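Kitchen & Dining > Table Linens > Runners and Mats

The Nunstead Woven Counter Runner

Okay, confession time: I did not set out to sell countertop mats. I opened Paltent to sell tea towels and aprons, and that was going to be plenty for one small shop. Then my friend Najwa Sfeir came home from a trade show with a sample roll under her arm, dropped it on my counter and said "feel that." I felt it. I ordered 30 the same evening (my accountant loves me).

So, the Nunstead. It's a flat, tightly woven runner with a fine rib going across it, meant to live on your counter or table all the time instead of coming out for company. I've had one beside my own stove since March and it's had coffee, beet juice and a very unfortunate amount of turmeric on it. I wipe it with a damp cloth and a drop of dish soap and get on with my day.

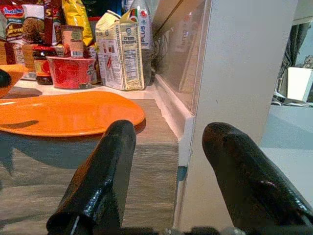
People ask me about color more than anything else, so let me save you an email. It comes in Fog, which is a soft gray, and Oat, which is a warmer tan with a bit of cream running through it. Fog is the one I'd pick if your kitchen is mostly white or you own a lot of bright dishes. Oat is friendlier with wood. If you can't decide, write to me and I'll mail you a swatch of each, no charge!

Sizing: the runner is 28 inches long and you can put two end to end if you have a big stretch of counter to cover. The edges are heat-sealed, so you can trim it with good kitchen scissors, but go slowly and use a ruler. I cut my first one freehand and it has a wobble I see every single morning.

A couple of things it won't do. It isn't a trivet, so please don't put a pan on it straight off the burner. And don't put it in the dryer. Kristof Van Loon (hi, Kristof) did that with his and now it's sort of a bowl.

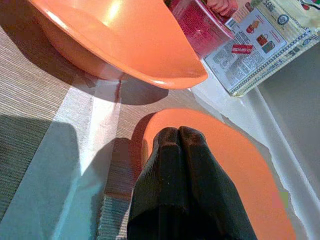 It ships rolled in a cardboard tube, never folded, and it'll want to curl for a day or so. Roll it the other way for a minute, then lay a few heavy cookbooks on the ends overnight. If you're ordering the matching Pagano placemats too, I'll send those flat in a separate envelope, and they may turn up a day earlier or later than the tube.

Returns are fine for 30 days as long as you haven't cut it. Orders leave here by 9 in the morning, so anything you send me at night goes out the next working day.

Psst! Want first dibs on new colors? Join our newsletter. You can unsubscribe at any time.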